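Preseason talk for new table officials, Gralico Youth Basketball
Speaker: Jalen Holloway
Run time 40 minutes plus questions. Slide numbers in parentheses.

(1) Opening

Welcome. Sign the sheet before you leave tonight or your name doesn't go in the assignment system. I've kept the book or run the clock in this league for a long while, and most of what I have to say comes from games where something went wrong at the table.

Last season we played 593 games across two gyms, Flolent and Ghaffari. The assignor's log has 249 of those with at least one stoppage for a table problem. Most were short. A few took several minutes, and one ended with a replayed quarter.

Ask who has worked a table before. Show of hands.

(2) Who sits where

Scorer in the middle, timer next to the scorer on the side away from the home bench. Possession arrow goes in front of the scorer. Coaches and parents don't sit at the table. If a coach wants to see the book, send the request through a referee during a dead ball.

Arrive 25 minutes before tip. At Ghaffari the scoreboard controller is locked in the equipment room, and the gym supervisor has the key. At Flolent it is already on the table, but check that the cable is pushed all the way in.

(3) Before the game

Rosters and numbers go in the book ten minutes before the start. Get them from the coach in writing. Don't copy them off the backs of shirts during warmups, which is how we ended up with a player listed twice last winter.

Starters are marked at the two-minute point. Read the numbers back to each coach. If a number is wrong and you catch it before the ball goes up, tell the referee and let the referee deal with it.

Test the horn. Test it again after the teams come out, when the gym is loud.

(4) Running score

One line through the number for a two-point basket. A circle around it for a three. Filled-in circle for a made free throw. Please use our marks even if you learned others somewhere else. The person who takes over your book at halftime has to be able to read it.

Check the book against the scoreboard at every dead ball. If they disagree, the book wins unless the referee has definite knowledge of something different. Say the score out loud to the timer. It feels silly for the first game.

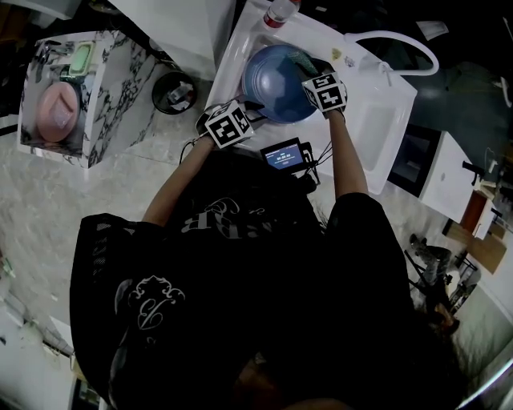 (5) Fouls

The referee will stop, face you, and give the number, the foul, and what comes next. Write while the signal is being given. Repeat the number back with your fingers so the referee can see you have it.

Personal fouls go by the player's name and also count toward the team total. Technicals on the bench go to the head coach. Pause here, because somebody always asks about technicals on an assistant. Same answer, head coach.

When a player reaches five, sound the horn as soon as the ball is dead and tell the nearest referee. Don't tell the coach first.

We had 186 fouls last season that were entered and then changed. Nearly all of them were the wrong number, and a good share were 12 and 21. Look at the shirt as well as the hand.

(6) Clock

Start on the touch, when the referee chops time in. Stop on the whistle. Keep your thumb on the switch and your eyes on the court. You can look at the display when play stops.

Running clock applies in the fourth quarter with a 20-point lead. It still stops for time-outs and injuries. It goes back to regular timing if the lead drops under ten.

If you start late, say so right away. A referee can fix two seconds at the next whistle. Two minutes later there isn't much to be done.

(7) Substitutions

Subs report to the table and wait. Horn only when the ball is dead and before the first free throw shooter has the ball. If you miss the window, the sub waits. Some coaches will yell about this. Let the referee answer.

(8) Time-outs

Each team gets four per game. Write down the period and the time left. Warning horn at 15 seconds, second horn at the end. Tell the referee when a team has used its last one, and the referee will tell the coach.

(9) After the game

Both referees sign the book. Take a picture of both pages and upload it to Gistau the same night. The Gistau login is on the handout. Check that the final score is readable in the picture before you put the book away.

Book goes back in the blue bin. Controller goes back where you found it.

(10) Practice

Hand out the blank score sheets. Play the clip of the third quarter, four minutes, no stopping. Have them score it in pairs, one on the book and one calling. Then swap and play it again.

Go over the answers. Spend time on the held ball at the end, since the arrow has to be changed after the throw-in ends and most people will flip it early.

Questions. Collect the sheets and pens. October assignments go out by email.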